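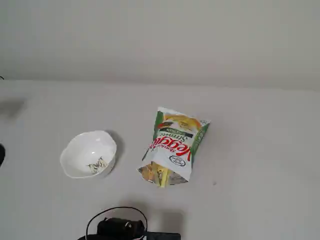
Comparing two grippers on a soft bag

Use one open snack bag, one small bowl and a white table. Keep the camera and lights the same for both grippers.

1. Mount the first gripper. Leave a loop of slack in the cable so the wrist can turn fully.
2. Set the Ellow controller to 5 N and the closing speed to 200 mm/s.
3. Put the bag on its back, open end toward the arm, with the bowl to the left.
4. Run 5 picks: one straw from the opening to the bowl. Write down drops, breaks and double picks.
5. Empty the bowl and run 5 more on the bag itself, gripping the side edge.
6. Swap to the Plosto fingers and repeat from step 2. Reload the tool offset first - the old one will drive the tips into the table.

Broken straws count as a miss, even if the pieces land in the bowl. Save each log before changing tools.

Print this page | E-mail this page

Contact Bartoš Automation | © 2023 | Back to top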